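手持夹爪示教数据采集

手持夹爪示教数据采集，简称手持采集，是为机器人学习系统收集操作示例的一种方法。操作者用手握住一个夹爪工具，直接在真实桌面上完成动作，工具上的相机同时记录画面。

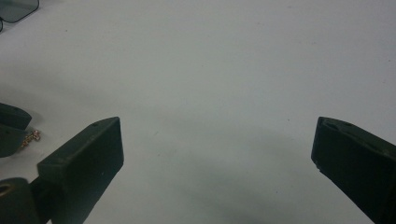 一、概述

在模仿学习中，模型需要从大量示例里学习“看到什么”和“怎么动”之间的关系。早期的示例多数由遥操作得到，即人控制一台机械臂，机械臂去完成任务。这种做法的数据质量比较稳定，但是设备昂贵，而且必须在安装了机械臂的地方进行。手持采集把机械臂从采集过程中去掉，只保留末端的夹爪，因此可以在厨房、办公室、仓库等不同的地点进行。

在中文资料里，这类工具也被称为“手持示教器”或“手持末端”。后一种叫法容易与工业机械臂的末端执行器混淆，使用时应注意上下文。

二、设备组成

一套手持采集设备通常包括夹爪、相机和记录单元。夹爪一般有两个手指，由手柄上的扳机控制开合。相机固定在夹爪上，所以两个手指总是出现在画面中接近固定的位置，画面的其余部分随着手的移动而变化。手指多采用深色哑光的表面，这样在浅色桌面上容易分割，也可以减少反光。

相机的位置对数据有直接影响。如果相机离手指太近，视野里只有很小一块桌面，模型难以判断物体之间的关系；如果太远，细小的物体在画面中只占很少的像素。Berchtold工具组的说明书建议，安装以后先把夹爪张开，确认两个指尖都在视野之内，再开始正式记录。

三、采集流程

一次采集由若干“片段”组成，每个片段对应一个完整的任务，例如拿起一个物体并放到指定区域。常见的流程如下。

准备：清理桌面，放置物体，检查光线。光线应当柔和均匀，避免强烈的阴影边界。

标定：夹爪完全张开和完全闭合各一次，用来确定开合宽度的范围。

示教：操作者按任务说明完成动作。动作要连贯，速度比平常稍慢，中途不宜长时间停顿。

复位：改变物体的位置和朝向，然后开始下一个片段。

双手任务需要2个夹爪同时工作，此时两路画面的时间必须对齐。一侧的相机常常能够拍到另一侧的夹爪，这部分画面一般保留，不作遮挡，因为模型在运行时也会看到相同的情况。

四、小物体的问题

小物体是手持采集中比较困难的一类对象。首饰、链条和小型金属配件的尺寸远小于手指，夹取时容易被手指挡住，最后一段接近过程往往看不清楚。透明或半透明的物体也有类似的困难，它们的边缘会和背景混在一起。

对于这类物体，有些项目规定操作者先让夹爪在物体旁边短暂停留，再从斜上方接近。另一种做法是使用白色的单色桌面，提高物体与背景的对比。不过，如果全部数据都在同一种桌面上采集，模型换到别的环境以后，表现可能下降，所以背景也应当有计划地变化。

五、数据整理

原始记录不能直接用于训练。整理工作包括恢复夹爪的运动轨迹、计算每一时刻的开合宽度、切除片段首尾多余的部分，以及删除失败的片段。大面积的纯色桌面缺少纹理，依靠视觉的定位方法在这种画面上容易丢失轨迹，需要结合惯性传感器的数据来修正。

失败片段是否全部删除，各个项目的意见不同。Mikine项目的桌面整理数据共有352个片段，其中夹取失败后又重新夹取的片段没有删除，而是单独加上标记。项目文档认为，这些片段可以帮助模型学习如何从错误中恢复。Odent数据集则只保留一次成功的片段，每个任务固定为100个。

六、优点与局限

手持采集的优点是成本低，更换地点方便，操作者经过短时间练习就能开始工作。它的局限主要来自人手与机械臂的差别：人可以做出机械臂难以到达的姿态，这样的轨迹在回放时无法执行，必须在整理阶段检查出来。另外，多数设备只记录画面、位姿和开合宽度，不记录接触力，因此不太适合插接、拧紧等依赖力觉的任务。Brimesier工具组的后期型号在指尖加入了压力传感器，但是传感器增加了手指的厚度，夹取扁平物体时反而不太方便。

参见：模仿学习；遥操作；末端执行器；视觉惯性定位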